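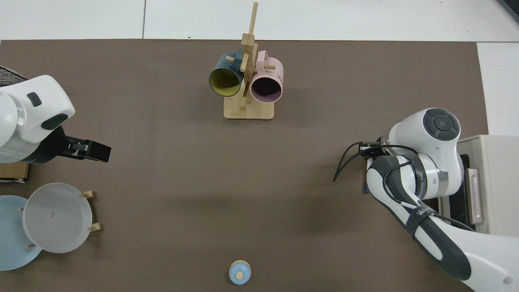 4.2 The drying-up task

The question of this section is whether a two-armed machine can put away a small load of dishes in the way a person does it at home, without the kitchen being built for the machine. We chose the put-away part of the work and left out the washing, as the washing is already done well enough by a common dishwasher. What remains for the person is to take each piece and bring it to its place, and every place asks for a different movement. A plate must go upright between pegs. A mug must be turned and its handle passed over a peg that may be hidden from the head camera by the mug itself. Figure 3 gives the view from the head camera, with two mugs on the mug tree, mouths down, and two plates at the rack in the lower left corner. The pegs of the mug tree are short, and the second mug leaves little free space at the post for the fingers of the gripper. It is in this small space that most of our difficulties are found.

Figure 3. Head-camera view of the work area for the drying-up task, with both arms, the mug tree and the dish rack.

The task set was taken from the Morkum list of household chores, which we shortened to those items that can be done at a table. The full list also has laundry, floors and the making of beds, and we make no claim about these. For each item, an operator first guided the two arms through the movement, and the recordings were used to train one policy for all the dishes together. We collected 729 guided recordings in this way, over a period ending in January. Recordings in which the operator dropped a piece and picked it up again were kept in the set. An earlier version of the policy, trained without them, tended to stop moving after a first failed grasp and did not try again.

Testing was done in 189 trials. A trial starts with the pieces placed by hand on the mat and ends when every piece has been let go, or when the time limit of three minutes is reached. We count a trial as complete only if all pieces stay where they were put after the arms have gone back to their rest position. This rule is stricter than the one used by Turano, where a mug is counted at the moment the gripper opens. We think the stricter rule is closer to what a household would accept. A mug that hangs for one second and then slides from its peg is a broken mug, and the owner will not be interested in the first second.

The results are uneven between the kinds of dishes. Plates were the easier part. Once the gripper holds a plate by its rim, the pegs of the rack guide it down even when it arrives a little off, so that a small error in position is corrected by the rack. The failures with plates were nearly all failures of picking up. A flat plate on a flat mat offers only a thin edge, and the policy learned to push the plate with one arm against the other before lifting, as the operators had done. This works, but it is slow, and a person watching it for the first time usually believes that something has gone wrong.

Mugs were harder, and in a different way. Picking up a mug is simple for a parallel gripper. Hanging it is not, for three reasons that we could separate from the recordings. The first is that the opening of the handle is often narrow compared with the peg, and it must be approached along the line of the peg or it will catch. The second is that the tree moves. Its base is light, and a mug pressed against the post by a small amount will turn or shift the whole tree, after which the remembered position of the other pegs is wrong. The third is the order of the work. When one mug already hangs, the second must come in beside it, and contact between the two was the most common cause of a failed trial. In some 16 trials the policy knocked the first mug while placing the second, and after such contact it seldom finished within the limit.

We tried two remedies for the moving tree. In the first, the left arm holds the post while the right arm hangs the mug. This is what many people do with their free hand, and it made the hanging steadier, but it also brought the two arms so near to each other that the planner of the Caron controller slowed both of them for safety. In the second, the base was fixed to the mat. The completion rate improved clearly, but we do not include these trials in the count. To fix the furniture before the machine can work is exactly the kind of help that we wanted to avoid, and we report it only to show where the difficulty lies.

Small round things with a knob on top deserve a short remark. A lid is easy to take by its knob and easy to lay down again. The difficulty is only in deciding where it belongs, and our task description did not always say this. In several trials the policy moved a lid to the free side of the mat and left it there, and two of the raters disagreed about whether this was correct. We have since written the place of each piece into the instruction. It is a reminder that part of a chore is knowledge of the house, and a new person in the kitchen would have to ask as well.

With regard to speed, no configuration came near to a person. The operators, working with their own hands, finished the same load before the machine had placed its first mug. Speed alone should perhaps not be judged too strictly, as a machine could do this work at night - but this argument holds only if it can be left alone, and at present it cannot. One of us stood beside the stop button during every trial. The method of Eglītis, in which the machine calls for help when it is not certain, could reduce this need, and we have started to adapt it for the hanging step. The difficulty there is that our policy is often very certain just before a mug falls. How the confidence estimate was computed, and why it fails near contact, is treated in Section 4.3.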